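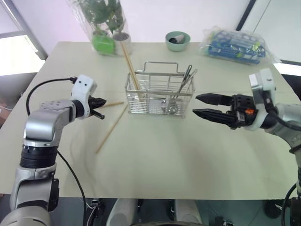
# Chopsticks into Basket: Gripper Comparison

Last updated: February

This folder holds teleoperated runs of one chore on a two-armed robot: pick up the chopsticks lying on the table and stand them in the wire utensil basket with the others. The chore was chosen by Lukian Tymoshchuk, who wanted something "easy to set up." It is easy to set up.

We recorded it to compare two sets of fingertips, known in the file names as Sokol and Londine. Neither set was designed for chopsticks. The gripper body, the arms and the controller stay the same between sets, and only the tips are swapped.

## What's in here

- sokol/ – 50 episodes
- londine/ – 31 episodes
- rejects/ – 13 episodes, kept on purpose, see below
- tools/ – playback and trimming scripts, lightly commented and occasionally correct

Each episode has video, joint positions for both arms, gripper opening as commanded and gripper opening as measured. The last two agree less often than you'd like. If you train on only one, use measured.

Londine has fewer episodes than Sokol. The plan was for equal numbers, and then a tip mount cracked and the spare was the same print with the same flaw. Balance the sets yourself if it matters to you.

## The task

An episode starts with loose chopsticks to the left of the basket and both grippers open. The left arm does the picking. The right arm may steady the basket or stay out of it, operator's choice, and the choice is logged in the notes field as "held" or "free." Don't mix the two when comparing times. The basket slides when pushed, and a free basket makes any gripper look clumsy.

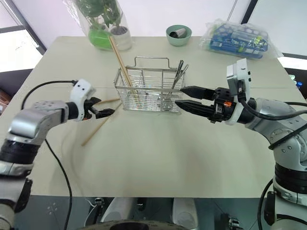 Left gripper over the loose chopsticks, right gripper beside the basket.

An episode counts as a success if every loose stick ends up standing in the basket and stays there for 2 seconds after release. A stick lying across the rim is a failure, however artistic.

## What we found

Sokol tips close more evenly and are better at getting a stick off the tabletop. They also let it swivel once it's in the air, so the operator arrives at the basket holding a compass needle. Londine tips grip harder and hold the angle, but they need a cleaner approach. Come in slightly high and they shoot the stick toward the far wall – one of the livelier parts of the dataset.

For the pick, we'd use Sokol. For the drop, Londine. Lukian has suggested one of each on the same gripper. This has not been tried and he has been asked to stop bringing it up.

## Known problems

- The basket shows up badly in depth. Thin shiny wire gives you holes, glints and now and then a second basket. Use color.
- Basket position was set by eye. It drifts between episodes, and so did the eye.
- Early Sokol runs used the old Wuno controller settings, which lag on closing. They are flagged "slow_close" in the index.
- The rejects are real failures plus a few where the operator sneezed. We didn't separate them.

## Use

Free for research and teaching. Please cite it as the Ulletura chopstick set and tell us if you find mislabeled episodes. We know there are some – we just don't know which.

Contact: Lukian Tymoshchuk, Ulletura | © Ulletura | Back to top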